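Progress report to the Monside Fund
Equipment planning grant, second period
Prepared by Pavithra Rajan, Unnithan Returns Workshop
6 Jun 2026

Dear Emilian,

Thank you again for your patience with the date of this report, and for the long phone call in January, which did more to sort out our thinking than any of the meetings we had held up to then. You asked us to come back with a proper buying plan in place of a wish list, and I think we are most of the way there.

To recap for your colleagues who may be new to this: the grant pays for us to work out what a second picking cell would need, what it would cost to keep running, and which parts we should buy now and which can wait. The items we handle are mixed household returns, so toys, brushes, bowls and all the odd shapes that come with them. We settled on a test set of 156 items at the start of the period and have now put 131 of them through the trial bins. The remaining ones are mostly very small or very floppy, and we have left them for the summer.

The biggest change since my last report concerns the gripper. We had budgeted for a single gripper from Clikero and assumed it would do for everything. After a good many trials (and one rather spirited disagreement in the office!) we would now like to plan for two sets of fingers, narrow ones for crowded bins and a wider pair for soft goods. The wider pair would come out of the spares line, where we have a little room. The arm itself stays as it was in the plan, and we see no reason to go bigger.

Cables and air tubing deserve a line of their own this time. In the first budget they were tucked under sundries, and I have come to regret that. We now set aside $700 a year for replacement cables, tubing, fittings and straps, and we would keep one full set on the shelf — waiting on a delivery with a stopped cell is a miserable way to spend a week.

Koko, our stock and scheduling software, needs no new license for the second cell. That was a pleasant surprise. 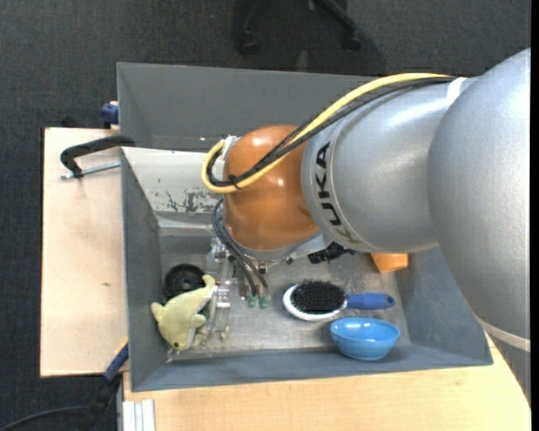

Bins, benches and clamps

We are still working with the grey metal bins, clamped at the corners to the wooden tabletops, and for trials they suit us well. The floors are scuffed and there is some chipped paint, none of which troubles me. For the second cell I would like to buy the same pattern of bin again, so that anything learned on the first carries straight over. Clamps are cheap and we would simply order more of them.

Still open

The bench quote has not come in. We also owe you a decision on the safety fencing, where the two suppliers measured the room differently and will both have to come back. Of the planning grant, 50 percent is spent, and I expect the rest to last us to the end of the next period. I will send the revised budget sheet as soon as the bench figure arrives.

With warm thanks,
Pavithra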